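Home | Projects | Test Methods | Gallery | Contact

Gallery: Table Service Cell, Good Practice Notes

Yorath Lab, Govdale. Page maintained by Marites Manalastas. Last revised 2024-04-21.

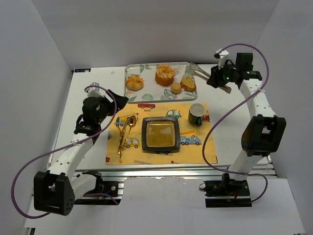
The handling rules on this page apply to every two-arm cell at the Govdale site. They were written for food-service tasks, where a run may involve baked goods, tableware and a hand tool at the same time. Operators sign the rules before their first shift and again each July.

Work area
Tasks are set up inside the enclosure, on the white tabletop between the two arms. The placemat goes in the middle, with the tray directly beyond it. Printed placemats and trays are allowed. A plain background is easier for the vision software, and for that reason it may not be the only one used in a test series.

Tool in the gripper
The right gripper holds the metal tongs by the middle, and the slotted head reaches over the corner of the tray. Rule 6 covers held tools: speed is limited to 71 percent of the cell maximum, and the tool path must be checked against the tray edge before the first run.

Idle arm
The left gripper holds no tool and points toward the near corner of the tray. An arm without a task is still a live arm. It stays inside the monitored volume, and the emergency stop must act on both arms together.

Cables
A purple cable follows each forearm and is left with a wide loop. Do not tie the loop down. Check the slack at full reach and at full fold – a cable that pulls tight in either position is a stop condition. Cables are replaced after 3,000 runs, or sooner if the jacket shows wear.

Items on the tray
Four bakery items of different shapes share the tray, among them a rounded roll and a slice of bread. Grip force is set for each item and recorded on the run sheet. One shared value for all items is not accepted. Food used in a test is discarded afterward and may not be eaten.

Place setting
Gold-colored spoon, knife and fork to the left of the plate, green mug to the upper right. Shiny cutlery can produce false depth readings, so the depth check is repeated whenever the set is changed. Mugs stay empty during all runs with a held tool.

Records
A test series consists of 500 runs with the same rule version. If a rule changes partway through, the series is closed and a new one opened. Partial series are kept – they are not merged.

Comments on the rules should go to the Yorath front desk, marked for M. Manalastas.

Recent items
Cluvbridge cell: guard door checklist
Drokent gripper pads, cleaning intervals
Run sheet template, version 6
Emergency stop test, two-arm cells
Gallery archive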